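Shared workshop's homemade robot arm gets its wrist camera

The members of the Clurnik workshop have been at it since spring, and their robot arm has reached the stage everyone was waiting for: it has a camera on its wrist and it is learning to handle wooden cubes. The arm is called Flitura, it stands on a bench by the back wall, and it was built almost entirely from parts that members printed, sawed or salvaged themselves.

Flitura began as a winter evening idea. Two members wanted a machine that could sort blocks for the workshop's toy-making table, and the plan grew from there, as plans in this building tend to do! The first version had a shoulder that sagged whenever the arm reached out straight. The second had a better shoulder and a terrible elbow. The current one uses belt drives in both joints, with the motors moved down into the base to keep the weight low, and it moves so much more smoothly that people stop on their way to the coffee machine to watch.

The whole build has cost $728 so far, and $409 of that went into motors. The rest was spread over bearings, belts, a power supply and a lot of filament. The workshop's tool fund covered part of it, and a sale of secondhand hand tools in the yard brought in the remainder.

The gripper is the part the group is proudest of. It has two slim fingers that close in parallel, driven by a single small motor, and it went through 15 versions before the members settled on one. Earlier fingers were too wide and knocked over neighboring blocks, or they flexed and let the block twist on the way up. The final pair is short and stiff. A neighbor of the workshop, the Özkan joinery, supplied a box of offcuts for practice, and an afternoon at the sanding station turned them into cubes with softened edges.

Software has been its own adventure. The control program, which the group named Povura, started as a few lines that moved one joint at a time (with a very long pause between each). It can now plan a full reach and lift from a starting position, and the wrist camera lets it correct its aim during the last bit of the approach, where the old version was most likely to miss. Lighting is still a headache – the arm throws a shadow over its own work, and the program sometimes takes a dark patch for the edge of a block. A ring of small lights for the wrist is on the drawing board.

Anyone who wants to see Flitura move is welcome at the workshop's open evening in October. Doors open at 7 p.m., and there will be a turn at the controls for visitors of all ages, with the speed set low. The drawings for the arm and the gripper are in a binder next to the bench and can be copied on the spot. 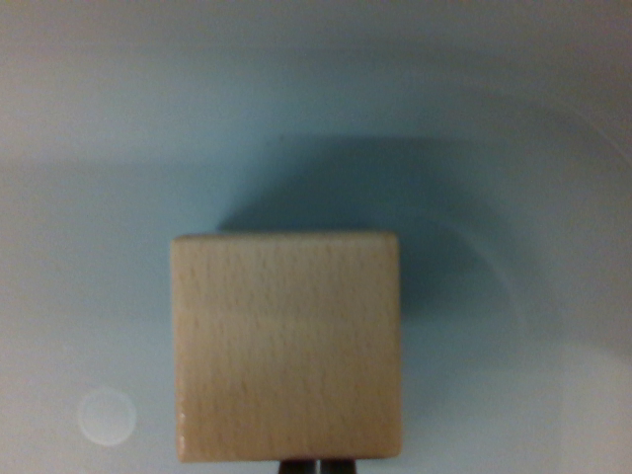
After the open evening the group will start on the sorting job itself, beginning with blocks of two sizes and one bin for each. New members are welcome to join in, and no experience with motors or programming is needed. The arm team meets in the back room after 6 p.m., and there are spare safety glasses on the hook by the door.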